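Gulleck countertop kit, four weeks in. Posting this as a thread because several people asked whether the starter version is worth 899.

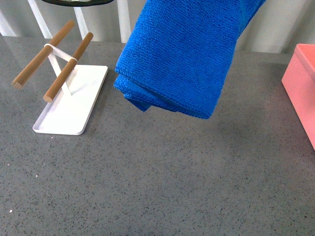 I run a small cleaning and linens business with Celeste Quintela. We bought the kit to find out if a low-cost setup could handle towels, cloths and small laundry on a counter. I paid full price and nobody at Gulleck has seen this thread.

What you get for 899: the software license for a year, the towel task pack, a calibration sheet, mounting hardware and phone support on weekdays. You supply the arm and the camera. The listing says this, but it says it far down the page -- read all of it.

Setup took one evening. The calibration sheet has to lie completely flat. Mine had a crease from shipping and I had to redo the whole step twice before I put it under a heavy book overnight.

The task pack has three towel jobs: hang, fold in half, and stack. I'm only reviewing hang in this thread. Fold needs the bigger counter area and I haven't given it a fair test.

For hang, the target is a small tabletop stand with two wooden dowels and a white tray base. The software wants to know the height of the bars and the angle of the stand. If you bump the stand, run the locate step again. It takes under a minute.

Cloth choice matters more than I expected. Thick looped microfiber is my main test cloth. It bunches up when it's lifted, and the bottom ends up wider than the top. Thin cotton tea towels open out better but slide off the bar more often.

Color matters too. Bright blue on a gray speckled counter is easy for it to find. A gray cloth on the same counter is not. Sérgio Rebelo has the same kit and a white counter, and his trouble is with white cloths.

Numbers. I logged 2,324 hang attempts over the four weeks. I wanted to stop at 2,000 but the last batch was already queued up. Both cloth types are in that total.

Most of the misses fell into one group: the cloth was picked up by a spot too near the middle, so it came up folded in layers and didn't have enough length to go over the bar. Picking near a hem fixes a lot of this. There's a "prefer edges" setting, and it's off by default. Turn it on.

Support: I called twice. Conceição Coelho took both calls and knew the product. First wait was 38 minutes, second was short. She sent me the newer config file by email the same afternoon.

Compared with Jorkard: their package has better manuals and a nicer log viewer. It costs more and the towel tasks are an add-on. If you mostly want boxes and bottles, look at Jorkard first.

What I don't like: the license is tied to one computer. Moving it means a form and a wait. The log files also have names that don't sort by date, so I wrote a script to rename them. Happy to share it.

Would I buy it again? Yes, for testing. I wouldn't put it on paid work yet -- it still needs a person nearby to reset the cloth.

Fold and stack get their own thread, probably in January. Send cloth requests if you have them. Terry is already on the list.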